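Chapter 7
Wood Indoors: Moisture, Movement, and Finish
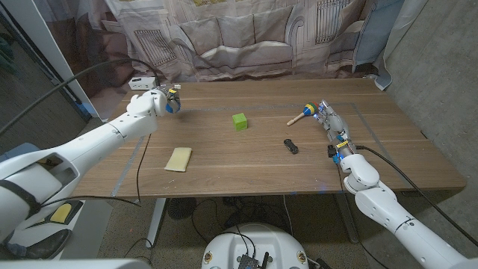

Figure 7.1. A wooden tabletop with a light walnut finish.

3 shares | 10 comments

A drawer that slides easily in winter may stick in July. A door that closed well when it was hung may rub against its frame a few months later. Gaps open between floorboards during the heating season and close again when the weather turns humid. All of these are effects of the same property of wood: it takes in water from the air and gives it back, and its size changes as it does so.

Chapter 6 dealt with the tree and the log. This chapter follows the board after it has been sawn, dried, and brought into a building. We begin with how water is held in wood, go on to the changes in size that result, and end with the finishes that are put on furniture and floors.

7.1 Water in Wood

Wood is made up mostly of long, narrow cells that run in the direction of the trunk. In a living tree, water is held in two places. Some of it fills the hollow centers of the cells and is called free water. The rest is held within the cell walls and is called bound water.

When a log is cut and begins to dry, the free water leaves first. The board gets lighter, but its width and thickness hardly change. The point at which the free water is gone and the cell walls are still full is called the fiber saturation point. In most woods it falls near 30 percent moisture content. Below this point the cell walls begin to lose water, and the wood shrinks.

Moisture content is the weight of the water in a piece of wood divided by the weight of the same piece when it is completely dry. It is given as a percent. Suppose a sample weighs 567 grams when it comes from the yard and 450 grams after drying in an oven. The water weighed 117 grams, and the moisture content was 26 percent. Because the dry weight is the base, a very wet piece of wood can have a moisture content of more than 100 percent.

7.2 Equilibrium

A board left in a room will gain or lose water until it is in balance with the air. The moisture content at this balance is the equilibrium moisture content. It depends mainly on the relative humidity of the air and, to a smaller degree, on temperature. Balance is reached slowly. A thin strip of veneer may need only hours, while a thick plank may need many weeks.

The Quezada workshop, which appears in several problems at the end of this chapter, stores its boards indoors before cutting them. Thin strips called stickers are laid between the boards so that air can reach both faces. The workshop's sister mill at Fimcombe stacks its lumber outdoors under a roof, and boards brought from there must be given time to adjust.

7.3 Direction of Movement

Wood does not shrink by the same amount in every direction. Along the grain the change is so small that furniture makers usually ignore it. Across the grain it is much larger, and it is greatest in the direction that follows the growth rings. Shrinkage from the center of the trunk toward the bark is commonly about half as great.

A solid tabletop therefore changes in width far more than in length. If it is screwed tightly to its base, it may split or cup. Slotted screw holes, wooden buttons, and metal clips all hold a top down while leaving it free to move sideways.

Terms to learn: free water, bound water, fiber saturation point, moisture content, equilibrium moisture content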